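Building a robot arm at the Kindard workshop: questions we keep getting

Last changed 29 Nov 2019

Do I need to build one at all?

Probably not. Most people who ask us about a desktop arm want something picked up and put down a few times a day, and they already own a hand. If you want to learn how motors, brackets and bad wiring behave together, carry on reading. If you want help around the house, buy a trolley.

How much does it cost?

The parts list for the Flullo arm came to 510 euros when Vendula Šimko last added it up. That leaves out postage, the screws you strip and the second power supply. Be wary of anyone who quotes you a total without a power supply in it.

How long does it take?

The leaflet that goes round says a weekend. I have yet to meet the person who managed it. Norbert Holub kept a proper log of his build and it came to 77 hours, and he had soldered before. Printing time was extra.

Is it intelligent?

No. It goes where the numbers tell it to go. There is software that learns from recordings of you doing the job by hand, and it can look very clever in a two-minute film. Ask to see the same thing with the object moved a bit to the left.

How many recordings would it need to learn a simple task?

Kazimír Říha made over 2000 for one job, which was putting a bottle cap in a dish. He is pleased with the result. I would say it works on his dish, on his table, with his lamp on. Try it with a different dish before you tell your friends.

What can it lift?

Less than you hope. The maker of the motors gives a figure for the strength of a motor on its own, held in a vice, and the arm then has to carry its own elbow and wrist as well. Ours droops when it reaches right out. Shorter links help. So does giving up on the idea of it pouring tea.

Do I need a special computer?

An ordinary laptop will run the arm. Training is slower on one, and you will hear the fan. Don't let anybody sell you a 'robotics workstation' for a first build.

Can I use the shared benches?

Yes, if you clamp the base down and keep one hand near the switch. An arm that loses its place can swing quickly and doesn't care about your glasses. Please don't leave one powered up while you go for lunch – this has come up before.

Will you fix mine if it stops working?

We'll look at it with you. In my experience the fault is a cable, then a loose horn screw, then the cable again. Bring your own spares.

What do you put on the gripper fingers?

Printed plastic is slippery, so everyone ends up adding something. Rubber from a bicycle tube is cheap and wears well. Tape is quick, but it creases and lifts at the edges, and then you spend the evening wondering why the grip has changed. I don't believe in any of the 'miracle' coatings sold for this. Whatever you choose, do both fingers before you start recording and write down what you used. 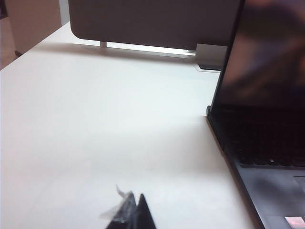

Kazimír Kopecký: I think you're too hard on tape. I've gone through the bicycle tube, the rubber bands and a pair of kitchen gloves, and the tube left black marks on everything I picked up. Tape I can replace in a minute. Agree about the drooping, though, and I'd add that the weekend in the leaflet must have been a very long one.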